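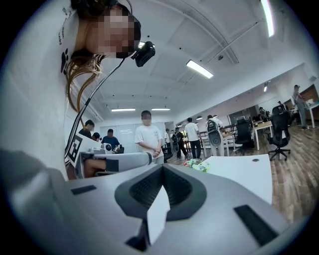 Small distillers get a clearer rule on tasting room sales

20/09/2019

The change to the tasting room rules takes effect in October, and Biljana Tomić has already rewritten her shop's closing procedure twice. She runs production and compliance at Vondia, a fruit brandy distillery in Droltstead that makes plum, pear and quince spirits and sells most of them by the bottle to visitors.

Under the old rule, a licensed distiller could pour samples on site and sell sealed bottles on site, but the two had to happen in separate rooms with separate registers. The new rule drops the separate room. It keeps the separate record.

"People read the headline and thought the paperwork was gone," Tomić said. "The wall is gone. The paperwork is the same length, and one column has been added."

The added column is for what the rule calls transfer volume, meaning spirit moved from bonded storage to the tasting counter. Until now a distiller logged it at the end of the month. From October it has to be logged on the day of the transfer, in proof gallons, with the bottle size and lot number.

Vondia moved 1,353 bottles through its shop last year. Of those, 708 were plum. Tomić said the plum brandy is the hard one to track because it is bottled at two strengths from the same tank, and the lot number alone does not tell the strength.

"We now put a letter after the lot number. A for the lower strength, B for the higher. The inspector asked for something a person could read off the label without a chart."

Tax is due when spirit leaves bond, and a sample counts as leaving bond. Tomić said small producers often get this wrong and treat a sample as a loss, in the same category as evaporation or a broken bottle.

"A loss has to be explained and it may be allowed. A sample is a removal. You pay on it. If you open a bottle at the counter, the whole bottle is removed when it crosses the line, and it makes no difference that half of it is still there at closing."

Where the line runs is now up to the distiller, who must mark it on the floor plan filed with the license. Vondia's plan puts it at the storage door. Radomir Petek, who operates the Raver distillery on the other side of the county, drew his at the back edge of the counter.

"My shelves are behind the counter and I wanted them in bond," Petek said by phone. "It means the counter staff have to be named on the license. I have two, so that was easy. With a bigger crew I would have done it the other way."

Petek's amended plan was approved in 11 days. Tomić's took longer. Her first drawing left out a side door that is kept locked, and the reviewer sent it back.

"Draw every door," she said. "Draw the ones you don't use."

Both distillers said the rule leaves mixed drinks unsettled. The text allows samples "neat or diluted" and gives no definition of diluted. Petek reads it as water and ice. Tomić has asked for a written answer and does not plan to pour anything with tonic until she has one.

She does not expect the change to raise sales by much. The old second register will be sold, and the room it stood in will hold empty bottles, which Vondia has been storing off site.

"That saves one truck trip a month," she said. "I can put a number on that. I can't put a number on the rest yet."

Floor plan amendments can be filed at any time. Distillers who keep their current layout do not need to file, but they must still start the daily transfer log.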